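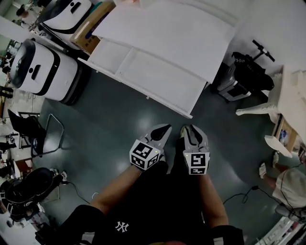

Skastura to buy second set of hand-held grippers before adding robots

Skastura will put its next round of equipment money into hand-held grippers and floor space, and hold off on new mobile bases until the following budget year. The plan was approved in July and covers the data collection floor the company shares with Zenel.

The shared floor is used to record household jobs by hand, including moving and assembling shelving. Operators work with a gripper in each hand, and each gripper carries a marker cube for position tracking. According to the plan, the limit on output is the number of complete pairs ready for use at the start of a shift. Robot time is not fully booked.

"A base that waits for data is an expensive cabinet," said Mbali Mabuza, who wrote the equipment plan. "We have bases. We need pairs, spare finger tips and printed cubes that have been checked before they go out."

The order is split between two suppliers. Coetzee will deliver the gripper bodies, with a quoted lead time of 90 days. Zurkwood will supply furniture for the recording tasks, mainly flat-pack shelving and side tables, under a contract that allows damaged panels to be swapped singly. Panels wear out faster than planned at the corners and cam holes, and the first budget had no line for them.

Floor space is the other large item. The plan adds 205 square meters next to the present area – enough for 3 more recording stations with separate storage for bases that are not in use. Power will come from overhead drops at the new stations. The existing stations keep floor cables for now, and a refit is listed as optional.

Two costs were left open. One is calibration, which Skastura does in-house and may hand to Coetzee if the number of pairs goes up again. The other is operator training, budgeted at 2 paid shifts per person before any recording counts toward the total.

Zenel will pay its share of the floor work but is not part of the gripper order. The first Coetzee shipment goes to the existing stations.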